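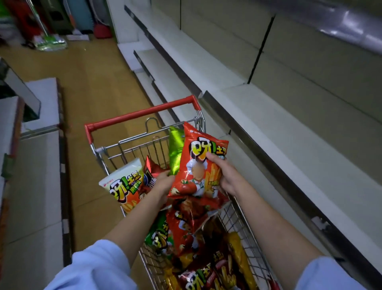
July, workshop notebook – restocking cell, equipment planning

Spent most of the afternoon on the budget sheet again, so I'm writing down where it stands before I lose the thread. We have two quotes for the gripper package now. Erklow came in at 1,498 and Tresurar at 1,368, both without shipping, both for one hand with its mounting plate. On paper Tresurar wins and I was all set to put the order through, but then I read the line about the finger pads and found they're extra, 550 for the soft set. Erklow includes theirs. So the cheap one is the dear one, at least for us, as we can't do anything with snack bags on hard pads.

And it really is the bags that drive everything! Boxes and cans I'm not worried about, any of the hands we tried will manage those. A chip bag is mostly air, it's shiny, and it slides over its neighbors when you pull on it. A person going into a heaped cart takes the bag by an upper corner and lifts, with the other hand down in the pile, and that is more or less the motion I'd like us to budget for. One hand is what we've costed so far. I'd like to at least pencil in the second one, even if it ends up in next year's money – I keep drawing the layout with two arms anyway and then erasing one.

Cart: we want a plain wire supermarket cart for the bench, the kind with a folding child seat, as the bar gets in the way near the handle and I want it getting in our way early. Van Hecke sells used ones and will deliver. Still waiting on their price, so the cell in the sheet is blank. Please don't fill it with a guess, I did that last time and we all believed it for a month.

Shelving: can wait. A low unit would be plenty for the first tests, and there's some in storage that only needs wiping down.

Lighting is the item I keep forgetting. Foil bags throw glare, red and lime green especially on our test camera, and so does a metal shelf edge. Matia has diffuser panels at a lead time of 15 working days, so if we want them we should order before the hand and not after. Putting that at the top of the list.

To do: ask Erklow whether the pads can be replaced one at a time or only as a set. Ask Tresurar if the 550 moves at all. Chase Van Hecke on the cart. Buy more chips, assorted sizes – the last lot has been handled so much that the seams are going.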